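Notice to the Residents of Drerner Street

The Erville Office of Street Records wishes to inform all households that the annual inspection of Drerner Street was completed on 2 January 2018. The inspector was admitted at house number 7 and proceeded on foot to number 26. The following is entered in full, as the rules require.

The houses were found to be in their places. This had been a matter of concern to the Office after the February inspection, when the Groner house was recorded on two sides of the road within the same hour. The family was issued Form 454 and asked to choose. They chose the far side and have remained there, although mail continues to arrive at the other address and is answered.

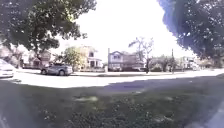
Drerner Street, daytime. Office of Street Records, Erville.

The silver-grey car across the road was reported by Vasilakis Motors as sold, delivered and driven to the coast. The Office makes no finding. A copy of this notice has been placed under its wiper, and a second copy has been mailed to the coast.

Residents have asked again about the sky. The Office repeats that the white portion between the trees is the property of the town and may not be written on, leased or used for storage. Complaints that it grows wider each year should be submitted with measurements – the trees will be given 12 days to respond.

One household reported hearing its own front door close from the outside while all members were at supper. The inspector knocked and was let in by the family, who then asked him which house he had come from. His answer has been sealed.

The next inspection will be held in February. Residents are asked to be at home, or to leave word with whoever is.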